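Husix Route Charting Project
Progress report to the Bouzid Fund for Football Research
20 September 2021
Prepared by Guangming Luo, project lead

1. Status

The project is in month seven of its grant. Charting of wide receiver routes from the prior college season is complete. The separation model is in its second version. The pilot with the first partner team, Drandik, is running two weeks behind the schedule in the grant agreement. Spending is within budget on all lines except video licensing, which is covered in section 5.

2. Charting

The data set now holds 2389 charted routes from 60 games. Each route is coded for alignment, release, stem depth, break, coverage, target and result. Routes run on screens and on designed quarterback runs are coded but left out of the model.

Every route was charted once and a portion was charted a second time by a different person who had not seen the first entry. Agreement on route type was good for outs, slants and go routes. It was weaker for deep digs and deep crosses, which the charters kept confusing when the receiver drifted after his break. We rewrote the definitions in the charting guide to use the angle of the first three steps out of the break, and the affected games were charted again under the new wording.

Coverage coding remains the slowest part of the work. Broadcast angles often leave the safeties out of view before the snap. Where the coverage could not be settled from the end zone view, the route is marked unknown and carries no coverage adjustment in the model. We decided against guessing from down and distance, which would have built the model's own assumptions into its inputs.

3. Separation model

Version one graded a receiver on distance from the nearest defender when the ball arrived. It gave too much credit to receivers who were left open by busted coverage and too little to those who saw press on most snaps. Version two compares each route with others of the same type run against the same coverage from a similar alignment.

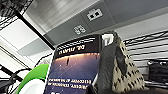
The change moved a number of players a long way. Slot receivers dropped as a group, as expected, and outside receivers with a high share of press snaps rose. Drops are now held in a separate grade — the first version mixed them in, and a receiver with good routes and poor hands came out looking average at both.

Version two still has a problem with small samples. A receiver with fewer than 36 charted routes can swing from the top group to the bottom on one game. For those players the tool now shows a range in place of a single grade. The Drandik staff asked whether the range could be hidden in the summary view. We have kept it visible for now and will raise the matter with the Fund at the next call.

4. Pilot with Drandik

Drandik's personnel staff received access to the tool at the start of September. The delay came from their login system, which would not accept outside accounts until their own vendor, Hurkier, had changed a setting. Access has been stable from that point on.

Use so far has been limited to receivers. The staff compare our grades with their own written reports and send back the cases where the two differ. Most of the differences returned to date concern blocking and special teams value, neither of which the tool measures. A smaller group concerns receivers coming back from leg injuries, where grades from the earlier season say little about current speed. We have added an injury flag with the date of return, and routes before that date can be filtered out.

The staff also asked for contract figures next to the grades. This falls outside the scope of the grant and no work has been done on it.

5. Budget

Video licensing has run over its line. The end zone views were priced separately from the broadcast feed, and the original budget assumed one fee for both. The shortfall has been met from the travel line, which was little used this year. We ask the Fund to approve this transfer in writing. Staff costs and computing are on plan.

6. Work for the next period

Charting of the current season begins this week, starting with Drandik's own conference. Tight ends will be added once the receiver charting is caught up. The definitions for option routes need to be settled first — at present two charters code the route as called and one codes it as run.

A written comparison of version two against Drandik's reports will go to the Fund with the next report. It will cover receivers only. The charting guide, with the revised route definitions marked, is attached as Appendix A, and the full budget table as Appendix B.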